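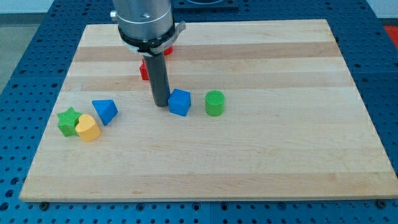

Ciltia ist der Greif- und Schiebeplaner für unsere Tischaufgaben. Dieses Repo enthält den Planer, die Segmentierung und die Skripte zum Abspielen alter Läufe, keinen Armtreiber (der liegt in trolov-bridge). Gearbeitet wird von oben, Stab senkrecht, Spitze knapp über dem Brett. Der schwierige Fall für die Wahrnehmung ist der Klotz hinter dem Stab: vom roten schauen links und rechts nur Stücke raus, die Segmentierung macht daraus gern zwei Objekte. Dafür gibt es merge_split, siehe unten. Herz und Stern, die sich berühren, kommen umgekehrt oft als ein Blob zurück, wenn man nur auf Tiefe segmentiert. Also Farbe immer mit an.

Stand

Läuft auf dem Rechner in Cudetside und auf meinem Laptop. Sonst nirgends getestet. Version 13 der Konfig ist die gültige, alles davor bitte nicht mehr laden, die Achsen waren anders rum.

Installation

Python-Umgebung anlegen, dann
pip install -e .
ciltia check --config konfig/brett.yaml

check meckert, wenn die Brettkalibrierung fehlt. Ohne die startet der Planer nicht, Absicht.

Benutzung

ciltia plan --ziel blau_wuerfel --modus schieben
ciltia plan --ziel rot --modus greifen --trocken
ciltia replay laeufe/121

--trocken rechnet nur und schickt nichts an den Arm. Bei neuer Konfig bitte immer erst so. Lauf 121 ist der Referenzlauf für replay, wenn der nicht sauber durchgeht, ist die Installation kaputt und nicht der Planer.

Wichtige Parameter

merge_split: fügt Teilmasken gleicher Farbe zusammen, wenn der Stab dazwischen liegt. Default an.
z_frei: Abstand der Spitze zum Brett beim Anfahren, in mm. Default 2. Kleiner nicht, das Brett ist nicht ganz eben.
rand: Sperrzone zum Brettrand in mm, Default 19. Gilt auch für die Schrauben vorne.
max_versuche: was der Name sagt.

Bekannte Probleme

– Beim Seitwärtsschieben dreht sich der Würfel weg, wenn der Stab nicht mittig ansetzt. Kontaktpunkt kommt aus der Maske, Maske ist an der Kante zum Stab hin schlecht. Workaround: vor dem Absenken nochmal ein Bild holen.
– Orientierung vom Stern springt, wegen der Symmetrie. Egal fürs Schieben, nervt beim Greifen.
– Dunkle Streifen im Holz geben bei gelb manchmal Fehltreffer. Schwelle hochsetzen, Ticket ist offen.
– replay ignoriert z_frei. Muss ich noch fixxen.

Daten

Läufe liegen nicht im Repo, sondern auf dem Thygesen-Share, Ordner ciltia/laeufe. Pro Lauf Farbbild, Tiefe, Gelenkwinkel und die Planerausgabe als JSON. Zeitstempel sind UTC, ausser in den Läufen vom September, da ists Lokalzeit.

Fragen

Birthe Ásgeirsdóttir, am besten per Ticket. Montags bin ich nicht am Arm – dann dauerts.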